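Bindby: A Listening Room Inside a Game
Student project report by Benjie Bañez

For my project this term I wanted to find out whether a small band could hold a proper album launch inside a game world, the way the big stars do, but on a student's budget. The band is Adine, who were kind enough to lend me three unreleased songs in November (and very patient with my emails!). I built the venue, which I called Bindby, in Zodel. 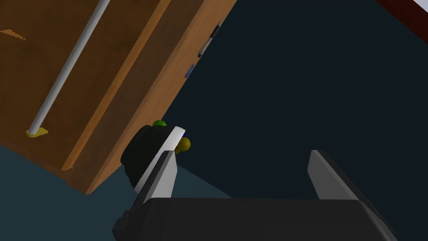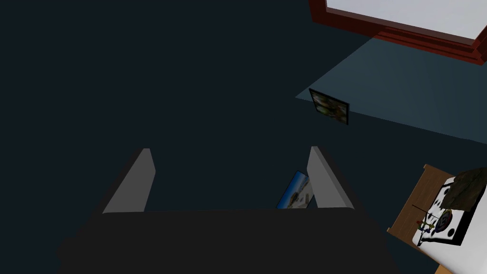 Sound gave me more trouble than anything else, and I spent most of my evenings on it. In Bindby the music gets softer as you walk away from the stage, and my first version dropped off so fast that people at the back heard almost nothing. Light was the other thing I fussed over - I wanted a dim room like the one behind the two gray fingers, dark enough that a bit of bright blue stands out, and I kept the stage lamps low for that.

We opened the doors for 30 minutes and 600 people came through, which made me very happy. The chat log ran to 1,439 messages, mostly kind ones, plus a good many asking when the second song would be out. Next time I would like to add a quiet corner where fans can talk to the band afterward, and Adine have already said yes to that.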